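Sorting small cleaning tools into a divided bin

Empty the bin and wipe it out with 2 cups of warm water and a squirt of dish soap. Scuffs on the floor won't come off, so leave them.

Put the bin on a table. Lay the dustpan in the larger section first, flat, near the middle. Small loose things go in around it. Keep anything over 900 grams out of the bin, or it gets awkward to lift.

Save the other section for cloths and refill packs. The Kollex cloths we use are 40 cm square and fit folded in half.

If your dustpan has a hole in the handle, you can hang it on a hook instead and free up the floor of the bin.

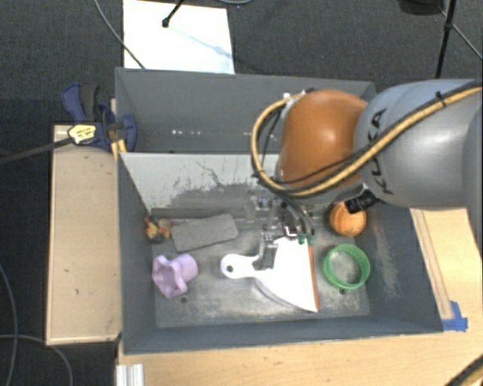
White dustpan in the larger section of a gray divided bin.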